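Two Arms on the Bench: A Month With the Pralonik Kit

If you read the February newsletter you'll know we had put our name down for one of the Pralonik two-arm kits, and that we had no idea when it would show up. It came on a Thursday, in more boxes than the hallway could hold, and by Friday lunch half the members had found a reason to drop in. I have been using it most evenings for a month now and I'm very happy to report that I still look forward to it.

First, what you get. The kit is sold by Storance, a small outfit that puts together benches for teaching and hobby labs. You get two arms, the grippers, a mounting rail, the cables, and a control box with the software already loaded. You don't get a table, walls, lights or anything for the arms to pick up, so plan for that. Our build took three evenings, and one of those went entirely to the rail, which has to be dead level before either arm will finish its self-check. The printed guide gives this one line on page 12. It deserves a page to itself!

Once the rail was right, everything else went quickly. The base bolts down, the cables click in, and the arm wakes up and does a slow little stretch that made everyone in the room laugh the first time. Setup on the laptop is clear and written in plain words. You pick which arm is left and which is right, you move each one by hand to a few positions, and you save them. I had the first simple pick working before I had finished my coffee.

The part I like best is teaching by hand. You put an arm in follow mode, take hold of it near the wrist and walk it through the motion you want. It feels light and smooth, even with the arm stretched a long way out, and you can stop halfway through, scratch your nose and pick up where you left off. The recording shows up as a line you can trim at either end. Concetta Bianchini, who had never touched a robot before she joined us last fall, recorded a full bag-packing run on her second night (and then stayed until closing to make a better one).

Bag packing has turned into our house project. We wanted something that looks easy and isn't, and groceries fit the bill nicely. Boxes are simple. Soft packages are a whole other story, because they fold up differently every time you put them down, and a grip that was fine on the last try can slide right off on the next. Paper bags have their own moods. Come in a little low with the wrist and you push the side over, come in high and the item drops and bounces. We have tried gift bags, lunch bags and the big brown ones, and the smaller stiff bags are the most forgiving by far.
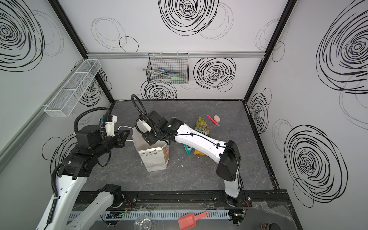 Having two arms makes all of this much more interesting than I expected. With a single arm you spend your time looking for clever ways to stop things from sliding. With two, one can steady while the other works, and the software lets you link them so that the second waits for the first. The linking screen is the weakest part of the package, though. It shows both arms in the same shade of gray, and I have saved over the wrong one more than once. Storance tells me a color option is coming in the next update, and I hope they mean it.

A few other gripes. The cables come longer than we needed and want to be tied up early – do it on day one. The grippers are strong but they don't love very thin or flat things, so a credit card or a sheet of paper lying on the floor is a lost cause for now. And the fan in the control box is loud enough that we moved it to a shelf by the door.

We looked at one other kit before choosing, from Mudaliar, and it is a lovely machine with a softer touch on fragile items. It comes as a single arm, though, and adding a second means buying a second control box as well. For a shared workshop where several people want to try things at once, the Pralonik made more sense to us.

Storage hasn't been a problem. The recordings are small, and we are up to 590 of them, good and bad together. The control box holds 1000 before it asks you to clear some out, so at this rate we'll be doing some housekeeping before summer.

The bench is open to all members in the Vastham Street room from 6 p.m. on Thursdays. Bring a bag and whatever is in your kitchen cupboard, as long as it isn't leaking. Concetta is keeping the sign-up sheet by the door, and if you have never done this before, put a star next to your name and one of us will sit with you for the first half hour.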